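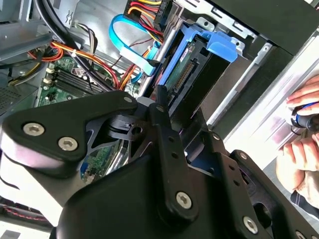 Capítulo 7. El disco duro y su soporte

Al terminar este capítulo, el estudiante sabrá reconocer la bahía de discos de un ordenador de torre, separar los cables de la unidad y manejar el soporte de plástico sin dañar los contactos.

En el taller de Derkalero, donde se prepararon estas lecciones, se abrieron 62 equipos de oficina durante un solo curso. En muchos de ellos el disco no estaba atornillado a la caja, sino puesto en un soporte de plástico de color vivo, azul por ejemplo. El color tiene una utilidad: indica al técnico qué pieza se puede tocar y mover con la mano.

7.1 Antes de tocar el disco

Apague el equipo, quite el cable de corriente y ponga la caja acostada sobre la mesa. Después busque el cable de datos SATA, que es plano y delgado en su conector. Se tira siempre del conector y nunca del cable. Un disco de 1000 GB y otro de 400 GB se desmontan de la misma manera —la capacidad no cambia el trabajo.

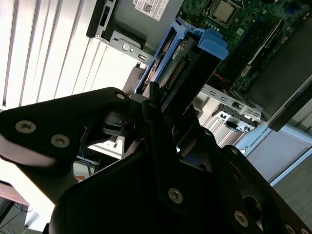 El soporte se toma por los lados y se saca despacio, siguiendo la inclinación que permite la bahía. La cara inferior del disco lleva la placa de circuito, casi siempre verde, y conviene no apoyar los dedos en ella. Tampoco se deben tocar los contactos dorados del conector. Si el soporte ofrece resistencia, deténgase y mire si queda algún cable sujeto.

En la ficha de trabajo, que se encuentra en la página 179, anote el modelo del disco y la posición de la bahía. La necesitará en el apartado 7.2, dedicado al montaje de la unidad nueva.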